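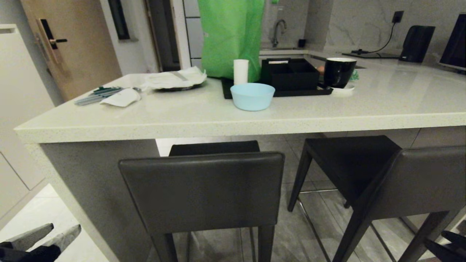
According to Bernadette Quinlan, the first thing she noticed after automation came to her workplace was that she was no longer tired in her shoulders by noon, and the second was that she missed the chatter over the sink. Remarks of that kind come up again and again in accounts of Pratar, a program of automated housekeeping run by the serviced-apartment company Wilden, and they give a fair idea of how mixed the feelings of its staff have been.

Pratar covers the tidying of kitchens between guests: clearing cups, bowls and plates from counters, gathering up napkins and cutlery, and putting stray things back where they belong. It began with 5 apartments and grew, rather slowly, to 104. Beds, bathrooms and windows stayed with the human crews throughout, as did the final check of every apartment before a new guest was let in.

Background

Wilden had long struggled to keep its housekeeping teams full, especially in May, when the summer bookings begin and half the building seems to change hands in a week. Kitchens were the part of the job that varied most. One guest might leave a single mug behind, and the next a counter covered from end to end with bags, dishes and crumpled paper. Abdul-Rahman Boateng, the head of housekeeping, asked for help with these kitchens in particular, and the planning of the work was handed over to a scheduling system called Flellutik.

Changes in daily work

Before the program, a housekeeper took an apartment from the front door to the last pillow. Under Pratar the day is split differently. Kitchens are started at 10 in the morning, and a housekeeper comes in afterward to look them over, wipe down the surfaces and settle anything that has been left in doubt. Doubtful things are common — a folded sheet of paper may be trash or somebody's train booking, and staff were glad to keep that decision for themselves.

A new position, kitchen lead, was created and filled from the existing crews. Dela Odoi and Augustina Quaye were the first to hold it. The leads received 255 hours of paid training spread over their first year, and their hourly pay was raised. They also keep the notes on misplaced items, of which 1,857 had been written up by the end of that year, a great many of them to do with lids.

Reception

Older members of the crews were, on the whole, kinder to the program than had been expected, mostly on account of their backs and wrists. The complaints had more to do with company and with pace. Housekeepers who used to work in pairs now often worked alone, and Flellutik at first allowed so little time between apartments that people were eating lunch on the stairs. After Annelies Michiels brought the matter up on behalf of the morning crew, the gaps were made longer and the paired shifts were brought back for larger apartments.

See also: Osei, the linen-sorting program at the same company.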